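Jurkis notes > Control > Grasp planning

Timestamps, frames and a slow gripper

Most of June went on the grasp stack in Jurkis, the small planning layer I keep on top of the arm's own controller. The work was meant to be a change of cost function. It became a change of clock. The test set is still the bread-shaped objects, which are lumpy enough to upset a planner that likes flat sides.

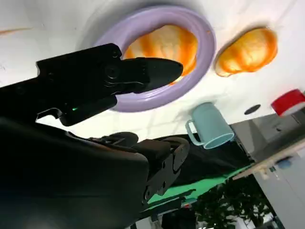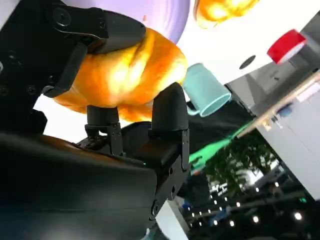
The planner takes a segmented cloud from the wrist camera, fits candidate jaw poses, scores them and passes the best one to the motion layer. Until this month the cloud was moved into the base frame using the newest joint state available when the callback ran. At rest that is fine. While the wrist is turning it is wrong by however long the image spent in the queue, and the error shows up as a sideways shift in the cloud.

I measured the delay by logging capture time against callback time: 107 ms in the worst case, with most of it spent in image decoding. The fix is dull. Joint states go into a ring buffer, each image carries its capture stamp, and the transform is interpolated to that stamp. If the buffer does not cover the stamp, the image is dropped and a counter goes up. I would sooner lose a picture than plan on a bad one.

Savita Chaudhary reviewed the patch and pointed out that I was interpolating joint angles in one place and poses in another. The two do not agree when the wrist moves quickly. Both now use joint angles, followed by forward kinematics.

The second change is in scoring. The old cost preferred the candidate nearest the centroid. On a curved top that often puts one jaw on a slope. The new cost adds a term for the angle between the surface normal and the closing direction, averaged over a patch 12 mm across. Smaller patches follow the noise in the cloud. Larger ones smooth away the creases, and the creases are the part I care about.

Candidates are now checked against neighbouring clusters with a 5 mm margin on the finger model. I had been checking the palm only, an oversight left from the first version.

Still open:

- The motion layer can accept a new target in mid-approach, but the velocity at the join is not continuous.
- Clusters merge when two objects touch. Splitting by colour does not help if the colours match.
- The replay tool ignores dropped images, so a replayed run can differ from the live one.

I will take the replay tool first. The other two are hard to debug without it.

5 comments | 12 shares

Contact | © Jurkis notes | Back to top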